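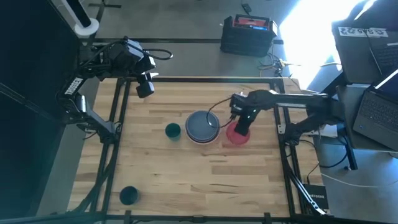

Blaugrau, Rosa und die rote Schale auf dem hellen Holz.

Seit wir in Maglaya wohnen, habe ich immer wieder versprochen, einmal über unser Geschirr zu schreiben, und dann kam immer etwas dazwischen, meistens das Geschirr selbst, weil es gespült werden wollte. Jetzt ist es Mai, der Kaffee ist noch heiß, also los!

Angefangen hat alles auf dem Flohmarkt in Clilness. Ich wollte wirklich nur eine Gießkanne kaufen (die alte tropfte) und bin mit zwei Kartons Geschirr nach Hause gekommen, für 33 Euro, alles wild durcheinander. Kein einziges komplettes Service dabei, dafür Farben, bei denen mir das Herz aufging. Meine Mutter hätte die Hände über dem Kopf zusammengeschlagen, bei ihr musste jeder Teller zum anderen passen, und wehe, eine Tasse hatte den falschen Rand.

Inzwischen mag ich genau dieses Durcheinander am liebsten. Ein blaugrauer Teller mit dunklerem Rand, darunter blitzt ein blasses Rosa hervor, daneben die pinkrote Schale, und der grüne Becher steht links davon und passt eigentlich zu gar nichts und deshalb zu allem. Auf dem Holz mit seinen honigfarbenen und braunen Streifen sieht das für mich schon nach Frühstück aus, bevor überhaupt Brot da ist.

Überhaupt, Holz! Ich könnte stundenlang auf so eine Platte schauen, auf die kleinen Äste und die dunklen Streifen in der Maserung. Zu Hause öle ich unsere zweimal im Jahr, lasse das Öl 30 Minuten einziehen und wische dann mit einem alten Geschirrtuch nach. Wasserränder bekommt sie trotzdem, und ich habe aufgehört, mich darüber zu ärgern.

Beim Stapeln bin ich übrigens ein bisschen eigen: Teller auf Teller, die Schalen lieber daneben, sonst kippelt mir der Turm im Schrank. Im Juni ist wieder Flohmarkt in Clilness, und eine Gießkanne brauche ich immer noch.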